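Keeping the shop small

2018-11-21

The owner of Gwynne has been cutting and selling stone countertops from the same building for most of her working life. She agreed to talk on the condition that we left her name out, as her customers already call her at home. We met in the showroom, where the samples lean against the wall and the coffee is kept next to the sealer.

She started in the office, answering phones for the previous owner. "I was hired to type invoices," she said. "Then the man who did the measuring hurt his back, and I went out with a tape and a clipboard. I got one kitchen wrong by an inch and I never did that again."

She bought the business in March, several years later, with a loan and some money from her aunt. The price included the saw, one truck and a yard full of slabs that had been sitting in the rain. Some of those slabs are still there. She paid $3,000 for a used forklift the first summer and still drives it.

Most of her work comes from Prenach, the development north of the highway, where the builder puts the same kitchen in every house. "It pays the bills," she said. "I don't love it. You cut the same sink hole all day." The jobs she likes better are older homes, where the walls are out of square and the customer has been saving up for a while.

I asked what people want now. Granite is slower than it was, she said, and nearly everyone who comes in asks for something white with gray veins.
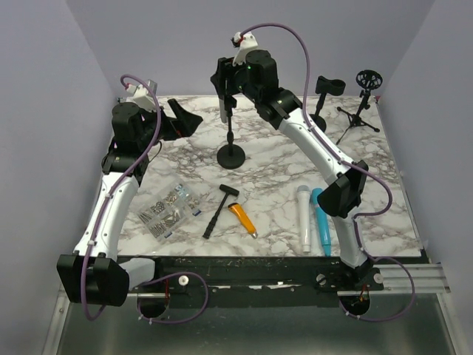 White marble pattern with gray and brownish veins.

"They bring a picture on their phone," she said. "I ask if they cook. If they cook a lot, with lemons and tomato and wine, I tell them what real marble will look like in a year. Some of them want it anyway, and that's fine. My own mother has it and it's covered in rings."

For customers who change their minds she carries a printed pattern from Vistilari and a heavier one from Vodadon. She will not say which she prefers. The difference on an average kitchen can be $2,000, and she quotes both on one sheet so people can look at it at home.

She keeps the crew small. A larger shop offered to buy her out last year and she turned it down after thinking it over for 30 days. "They wanted the Prenach contract. They didn't want the guys." She has no plan for retirement beyond working fewer Saturdays.

What would she tell somebody starting out? She took a while with that one. "Go see the house yourself. Charge for the second visit. I charge $300 now and people stop moving the stove on me."

The phone rang then, and she went to answer it.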